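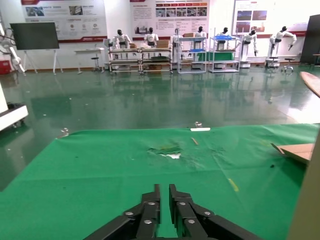
11月に入ってから、発送用の箱を替えた。それまで使っていたのはテープで底を貼るふつうの段ボール箱で、在庫がなくなったのを機に、一枚の板を折って組み立てる平たい箱に切り替えることにした。ふたと身がつながっていて、側面を折り込んで差し込むと形になるものだ。

送るものはほとんどが紙である。便箋、封筒、小さい帳面。Prindoraという名前で細々と売っていて、注文が来たら詰めて送る。中身が軽くて薄いので、深い箱だと上が余る。余ったところに丸めた紙を詰めるのだが、毎回その紙のほうが商品よりかさばるのが気になっていた。薄い箱にすれば詰め物はほぼいらなくなるし、棚に置く場所も減る。

箱はStasanoという包装資材の店で買った。サイズがいくつかあり、便箋が折らずに入るものと、それより一回り小さいものの二種類を取り寄せた。送料込みで435枚ぶんを一度に頼んだのは、枚数の区切りで単価が下がるからで、最初は100枚でよかったと今は思っている。組み立てる前の板の状態でも、重ねるとそれなりに場所を取る。今は押し入れの下の段に立てかけてあり、布団の出し入れのたびに少し倒れてくる。

組み立てには説明書がついていない。折り線が入っているので見ればわかるだろうと思っていたら、最初の一つに9分かかった。側面の板を先に立ててしまい、あとから耳を入れようとして入らない。無理に押し込むと角が割れた。割れたものは捨てずに、定規の下敷きにしている。

自分なりに決めた順番は次のとおり。忘れないように書いておく。

まず板を裏返して、折り線を全部一度ずつ軽く折る。ここを飛ばすと線の少し横で折れて、ふたがずれる。次に奥の壁を立て、左右の耳を内側へ曲げる。それから側面を起こして、耳をくるむように内側へ折り返し、先の突起を底の切れ込みに入れる。手前も同じ。最後にふたの横の羽を曲げて、閉まるか確かめる。確かめたらまた開けておく。

この順番にしてからは、かなり楽になった。ただ、切れ込みに突起を入れるところだけは今も引っかかることがある。爪で押すと爪が痛いので、竹のへらを使っている。Keaneの古い革細工の道具箱に入っていたもので、本来何に使うへらなのかは知らない。先が丸くて、紙に跡がつかない。
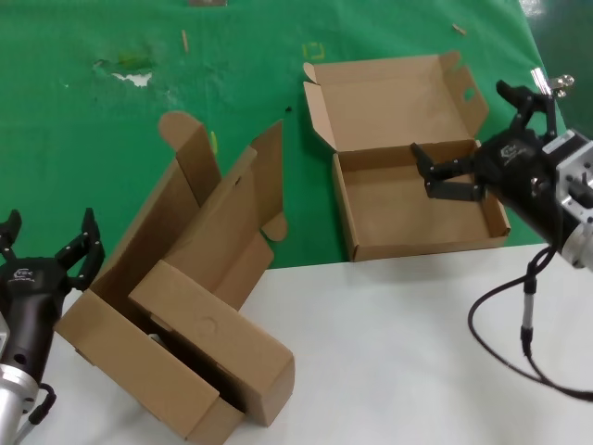
まとめて組み立てておくか、注文のたびに組み立てるかで、しばらく迷った。まとめて作れば手が慣れて速いのだが、できあがった箱は板のときの何倍もかさばる。結局、一度に作るのは四つまでと決めて、組んだものからふたを開けたまま置いておくようにしている。浅い身の後ろにふたが斜めに立っている形だと、中に何も入っていないことが離れていてもわかる。途中のものは横倒しで、羽があちこちを向いていて、丸い出っぱりのついた板が上に突き出ている。初めて見ると壊れた箱のようだが、あの状態からなら折る場所はもう限られるので、続きをするのに迷わない。困るのは板のままで置いておいたときで、表と裏を間違える。どちらも同じ茶色なので、急いでいるとやってしまう。

台の色のことも書いておく。茶色の段ボールは緑の上だと輪郭が見やすい。白い面の上でも見えるが、私の目には緑のほうが疲れない。切りくずの白い紙もすぐ見つかる。もっとも、緑だと糸くずや鉛筆の粉のような黒いものは見落としやすく、便箋を直接置くときは必ず薄い紙を一枚敷くようにしている。一度、白い封筒の裏に細かい汚れをつけてしまって、その束は自分用になった。

詰め方は前とほとんど変えていない。薄紙で包んで、防水の袋に入れ、納品書をいちばん上に置く。袋はEsanceのものを前から使っている。口の糊が強すぎず、届いた人が切らずに開けられる。変わったのは厚紙を入れなくなったことで、箱自体が平らで固いため、便箋の下に当てる紙がいらなくなった。

心配だったのは海外へ送るぶんだった。アイルランドのClodagh Eganさんが毎年この時期に帳面をまとめて注文してくれるので、今回から新しい箱で送った。届いたという連絡に、角が一か所つぶれていたが中は無事、と書いてあった。つぶれたのはふたの左の角だそうだ。そこは羽が内側に折れるだけで、どこにも差し込まれていない場所なので、押されれば弱いのだと思う。次は帳面の角に紙を巻いて送ることにした。箱を二重にする案も考えたが、重くなって料金が一段上がるのでやめた。

ふたを留めるのに、はじめは紙テープを一周させていた。国内だけなら手前を短く一か所留めれば足りる。22箱以上をそのやり方で送って、途中で開いたという話は来ていない。テープの減り方が遅くなったので、次に買うのは年明けでよさそうだ。

小さいほうの箱は、まだあまり出番がない。封筒だけの注文に使うつもりだったのに、封筒だけを頼む人がほとんどいない。はがきを作ればちょうど入る大きさなので、冬のあいだに絵柄を考える。紙は去年の残りがある。印刷はいつもの機械で夕方に少しずつ刷ることになると思う。

組み立てに使っている竹のへらについては、前に道具の記事で少し書いた。店の在庫の表は今週中に直す予定で、帳面の罫線ありが品切れのままになっているのは表のほうの間違いである。注文はできる。

関連記事
・竹のへらと、用途のわからない道具
・便箋の紙を替えた話
・薄紙の包み方、二通り
・押し入れの下の段を片づける
・はがきの大きさを測り直す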